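Small kitchen, where do the mugs go?
May, 7:42 pm
by pilberg_pantry

We moved into the Eleck Street place with 2 cupboards in the whole kitchen, and I'm at my wits' end over mugs. Shelf, hooks or a stand? I'd love to hear what you all do!

evovance88
Hooks under the cupboard, every time. Ours have been up 4 years and I got my counter back (my mother-in-law still thinks they look like a diner, bless her).

marmalade_jo
I have to disagree, friend – hooks in a rental mean holes, and holes mean a talk with the landlord. I got a wooden mug tree and I'm so fond of it, it lives on the table with the corn and whatever else came home from the market.
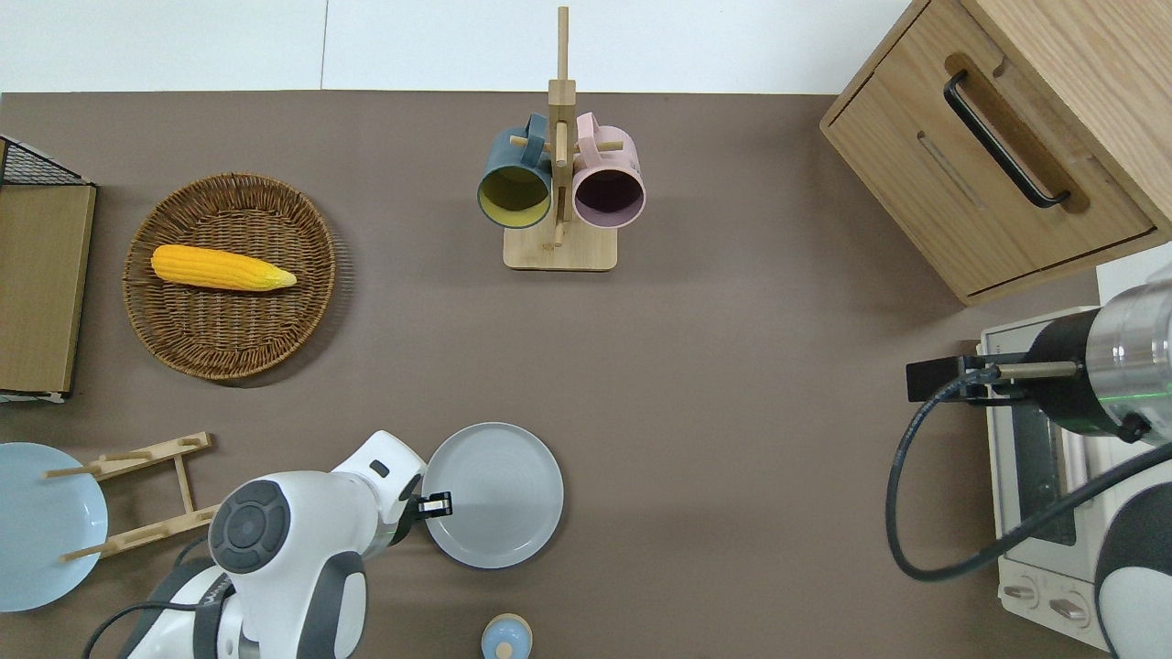
I'd also keep just the mugs you reach for every morning and box up the rest, which hurt a little at first, but I haven't opened that box once!

evovance88
Fair point on the holes. I still say a stand gets knocked over sooner or later, though.

pilberg_pantry
Thank you both, you're dears. Leaning toward a stand – I'll measure the counter tonight.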